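Cendmont Football Club - Minutes of the Preseason Members' Meeting

Held in the upstairs room at the clubhouse, Sunday, 6:30 p.m.

Present: the club chair, the secretary, the head coach, the goalkeeping coach, the captains of the men's and women's first teams, two parents from the youth section, and a very good turnout of members. Apologies came in from the reserve team manager, who was at a family wedding and sent his best to everyone.

1. Welcome and last minutes

The chair opened the meeting and thanked everybody for giving up a Sunday evening, particularly those who had already spent the morning on the touchline in the heat. The last minutes were read through and accepted, with one correction: the friendly against Choi Athletic finished 2-2 and was wrongly put down as a home win. The secretary apologized and said it had certainly felt like a home win at the time.

2. Head coach's report

The coach gave a full and cheerful account of preseason so far. Training has been well attended on both evenings, and he was especially pleased with the players coming up from the youth side, who have settled in quickly and are not shy about asking for the ball. He feels we are fitter than we were this time last year, although he would still like to see more from us in the last 20 minutes of matches, when we have a habit of dropping too deep and inviting trouble.

On the opening fixture, away to Drakotov, he said that they are a big, well-drilled side who score a lot from corners. He plans to spend both sessions before the game on defending set pieces. A member asked if we would be sticking with two up front. The coach said yes for now, and that he would rather lose a game trying to score than spend the whole afternoon hoping for a draw (this got a round of applause from the back of the room).

The women's captain reported a squad that is small but in good heart. They are short of a left back and would be glad to hear from anyone who has played there, or who has a left foot and is willing to learn. Their first match is at home, and she asked members to please stay on and watch, as the noise really does make a difference to the players.

3. Goalkeepers

The goalkeeping coach explained that both of last season's senior keepers are staying, and that a third has been training with us and has done very well. There was quite a long discussion on whether to name a first choice before the opener or let the place be fought over. The feeling of the meeting was that this was for the coaches to settle between them, and the chair moved things along.

He also asked for a separate warm-up area on match days. At present the keepers share the end by the parking lot with the substitutes, and stray balls have been a nuisance to everybody, including people trying to get to their cars.
Agreed: the strip behind the far goal will be kept clear for the keepers before home matches.

4. The pitch and the goals

The grass has come through the dry spell better than we feared. The center circle and the two goalmouths were reseeded in June and are taking nicely, and the secretary asked, kindly but firmly, that people stop cutting across the near goalmouth to get to the snack window.

The nets are another matter. One of the two full-size nets has a tear low on the left side, and in the last friendly a perfectly good goal was argued over for some minutes when the ball went straight through it. A new pair from Rultex was discussed. Members who have seen them at other grounds said they hang well and stand up to bad weather, and after a short debate on color (white, by a wide margin) the purchase was put to a vote and carried.
Agreed: secretary to order one pair of full-size nets in white, to be up before the first home match. 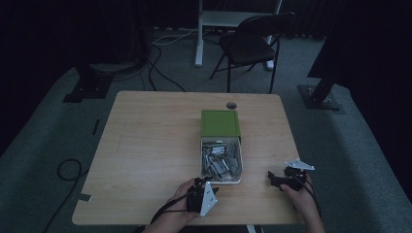

5. Travel to away games

The longest trip this season is the one to Drakotov, and most of the members who spoke were in favor of sharing a bus with the players, as we did for the cup tie last spring. The bus seats 50, and with both squads' players and coaches given first call there should be a fair number of places left for supporters. The secretary will put a sign-up sheet on the board downstairs. Departure will be at 9 in the morning from the clubhouse, and the chair reminded us all, with some feeling, that the bus would not be waiting for anybody this year.

A parent asked if younger children could come along. They can, and very welcome they are too, as long as an adult from the family travels with them.

6. Youth section

The under-12s had a lovely end to their summer with a tournament at Choi, where they got as far as the semifinal and lost on penalties to the eventual winners. The meeting asked for its congratulations to be passed on to the children and their coaches. There is now a waiting list for the under-9s, and we could run a second team at that age if two more adults were prepared to help with coaching. No experience is needed, only patience and a free hour on training evenings - please speak to the youth coaches if you are at all tempted.

The youth parents also raised the matter of behavior on the sidelines. Most of it is good-natured, but a couple of matches last season were spoiled by shouting at the referee, who in one case was a teenager doing her first game. The meeting was of one mind on this.
Agreed: a short note on sideline manners to go home with every youth player before the season starts.

7. Preseason supper

The supper will be held after the last friendly, as usual. Some 20 people have already said they will bring a dish, and the men's captain has offered to run the grill again. Several members said how much they enjoyed last year's, and there was a request for more salads and slightly fewer desserts, which was noted without being put to a vote.

8. Any other business

A member asked if the kickoff time for home matches could be moved earlier once the evenings draw in. The chair said the league sets a window and we are free to choose within it, so the matter will come back to the October meeting when the winter fixtures are known.

Another member asked for the old team photographs to go back up along the stairs now that the painting is finished. Everyone was in favor. Anyone with spare frames at home is asked to drop them off at the clubhouse.

The women's captain asked whether the substitutes' bench on the far side could be moved a little nearer to the halfway line. The head coach will look at it with her before the next training session.

The meeting closed at 8:15 p.m. with thanks to those who made the coffee. The next meeting will be in October, in the same room.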